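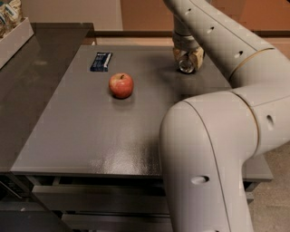
Monemum: stream level and rainfall readings, Mapplebeck catchment

Version of 4 Aug 2025

Monemum is a set of stream level and rainfall readings from a small clay catchment. It was put together to test methods for filling gaps in short-interval level records, and is released as plain text files with a small checking script. Earlier versions used a different time base and should not be joined to this one.

Contents

data/level/ – stream level files, one per block
data/rain/ – rainfall files, one per block
meta/gauges.csv – gauge names, positions, datum offsets
meta/flags.csv – flag codes and meanings
meta/visits.csv – dates of site visits and work done
tools/check.py – row count, time step and range checks
CHANGES.txt
LICENCE.txt

Blocks

The record is split into 58 blocks of ten days. Each block holds 960 rows at a 15-minute step. Blocks are numbered from 001 in time order, and the first begins in March. A block always has the full number of rows: where a logger recorded nothing, the row is present and the value is empty.

Level and rainfall files with the same block number cover the same period. There is no overlap between blocks, so they can be joined end to end without removing rows.

Gauges

There are 4 level gauges. Two are on the main stream at Gosudthorpe, one above the road bridge and one below it. The third is at Westel, on the northern branch. The fourth is at Mapplebeck, downstream of the point where the branches meet.

Rainfall was measured at 3 places: Gosudthorpe, Westel and Mapplebeck. All are tipping-bucket gauges with a 0.2 mm tip. Tips are summed over the 15 minutes ending at the row time.

Level is the mean of the logger samples over the same interval. Gosudthorpe upper and Gosudthorpe lower share a datum. Westel and Mapplebeck have their own, and the offsets in gauges.csv must be applied before comparing levels between sites.

Columns: level files

time – end of interval, UTC, in the form YYYY-MM-DDThh:mm
gos_up – level at Gosudthorpe upper, metres above gauge zero
gos_lo – level at Gosudthorpe lower, metres above gauge zero
wes – level at Westel, metres above gauge zero
map – level at Mapplebeck, metres above gauge zero
f_gos_up, f_gos_lo, f_wes, f_map – flag for each level value

Columns: rainfall files

time – as above
r_gos, r_wes, r_map – rainfall, millimetres
f_r_gos, f_r_wes, f_r_map – flag for each rainfall value

Levels are given to three decimal places and rainfall to one. Empty values are written as nothing between two commas. No number is used to stand for a missing value.

Flags

0 – value as logged
1 – corrected for drift between two visits
2 – spike removed, value empty
3 – logger off or full, value empty
4 – ice suspected, value kept
5 – weed growth suspected, value kept
6 – funnel found blocked at next visit, value kept

Flags 4, 5 and 6 are judgements made from the visit notes and the shape of the record. They are applied from the first doubtful row up to the visit at which the cause was cleared. Users who need strict values should drop all three.

Time

All times are UTC. The loggers at Gosudthorpe and Westel were set to UTC throughout. The Mapplebeck logger was set to British Summer Time for part of the first summer and its rows have been moved back by one hour. The affected rows are not flagged, but the start and end of the correction are given in visits.csv.

Clock drift was noted at every visit. Where it was under one minute it was ignored. Larger drift was spread evenly over the rows since the previous visit, and the values were then averaged back onto the 15-minute step.

Processing

1. Raw logger files were converted to CSV with no change to the values.
2. Clock offsets were applied.
3. Level readings were compared with the staff board reading taken at each visit. A straight-line correction was applied between visits where the difference was more than 5 mm.
4. Single-interval jumps of more than 150 mm that returned to the earlier level in the next interval were removed and flagged 2.
5. Rows were placed on the common time step and cut into blocks.

No gap filling has been done. No smoothing has been done other than the interval mean taken by the logger.

Known problems

Westel, low flow. The pressure sensor sits in a shallow pool and the level stops falling when the pool is cut off from the stream. Flat stretches in dry weather show the pool, and should not be read as steady flow.

Gosudthorpe lower. Levels rise slowly through each growing season as weed builds up at the bridge, then drop sharply when it is cut. The drops are real changes in level at the sensor. They do not show a change in flow.

Mapplebeck rainfall. The gauge is partly sheltered by a hedge to the south-west. Totals are lower than at the other sites in windy weather. No correction has been made.

Snow. None of the rain gauges is heated. Snowfall appears late, as melt, or is lost.

Suggested uses

The set suits work on gap filling, spike detection, and the timing of small flood peaks between neighbouring gauges. Gosudthorpe upper and lower are close enough that either can be used to check the other outside the weed season.

It does not contain flow. No rating curves are supplied, and the staff board readings alone are not enough to make them. The record is too short for return periods or trend work.

Checking a copy

Run the following from the top folder:

python tools/check.py data

The script needs Python 3.9 or later and no other packages. It prints one line per file and stops at the first file with a wrong row count, a repeated time or a value outside the range in gauges.csv. Editing the files in a spreadsheet may change the time format – this is the usual cause of a failed check.

Licence

Data and metadata: CC BY 4.0. Script: MIT. Cite as "Monemum stream level and rainfall readings" with the version date at the top of this file.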